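Handale Demonstration Capture – Progress Report to Trindidwood, June
Reading time: 2 minutes

Work in this period moved from arm set-up to recorded demonstrations. The task is basket loading by remote control: the operator drives an arm through a hand controller, picks up one item of produce at a time and places it in a wicker basket. The joint positions, gripper opening and camera views are stored together for training.

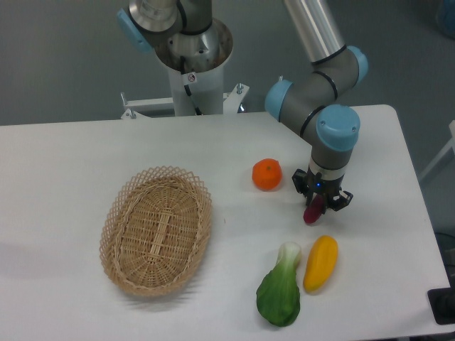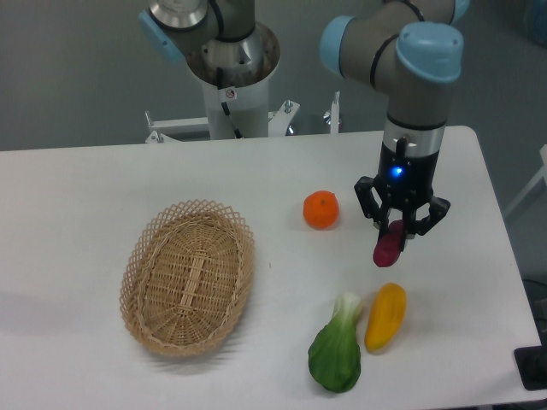
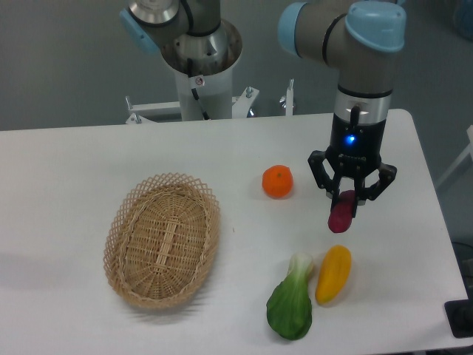
Basket-loading task at the Handale cell: dark red-purple item in the gripper, basket still empty.

Recording. The target for the period was 300 accepted demonstrations, and this was met in the second half of June. An accepted demonstration is one in which every item ends in the basket without a reset and without the operator letting go of the controller. Runs that fail on either point are kept in a separate folder, as Destola has asked for them to test its failure labelling.

Operator training. New operators now complete 15 practice runs before their work is counted. The earlier rule of one supervised hour gave uneven results. Most of the early faults came at the grasp: fingers closed too soon, or the wrist turned while the item was still touching the table. Operators are now told to pause once the fingers have closed, lift straight up, and only then move across to the basket. The pause is easy to trim from the data later if it proves unhelpful.

Item set. The items differ in shape and stiffness. Round items roll if a finger touches them off centre. The bok choy is the slowest to pick, as the leaf end gives little to hold and the operator has to approach the stalk. Start positions are changed between batches, but the basket has so far stayed on the left half of the table. This is a known gap – a policy trained on the present set may learn the place and ignore the basket.

Software. The Falcão logger dropped camera images in long sessions during the first weeks. Sessions are now limited to 12 demonstrations before a restart, and no further loss has been found. A proper fix is still open.

Next period. We plan to reach 600 accepted demonstrations, with the basket moved and turned between batches. A first policy will be trained on the present set before then, so that the effect of moving the basket can be measured separately. Spending is in line with the agreed budget and no change to the end date is requested.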